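Kusum Kandpal's second novel, The Salt Ledger, reaches bookstores in August. It follows two sisters who inherit their father's boarding house in Cullar and find that the last lodger has no plans to leave. At nearly 400 pages it is a longer book than her first, and a slower one, with most of the action kept to the kitchen and the back stairs. 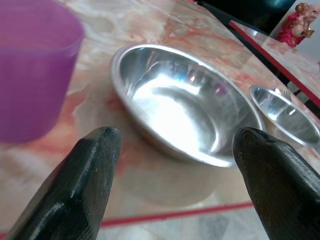
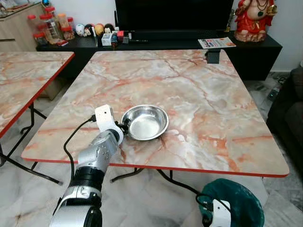
Kandpal wrote the opening chapter 6 times before she settled on the older sister as narrator. The younger one, Ines, gets her say in letters placed between the chapters. Readers of the first book will recognize the way she lets ordinary things carry an argument. A stainless steel bowl on a marble-patterned table would do for her, and in chapter three a soup ladle starts a quarrel that runs until spring. The lodger stays out of it, mostly.

Our book group will discuss the first 25 pages on Friday at 7 p.m. Wafula Barasa is leading. Copies can be reserved at the front desk, and the large-print edition will follow later in the year.

Recent items
Short story contest: the winners
Martti Huttunen on translating his own poems
Used book sale: what we can accept
Review: Gavitis, by Chepkoech Kioko

Last updated: Friday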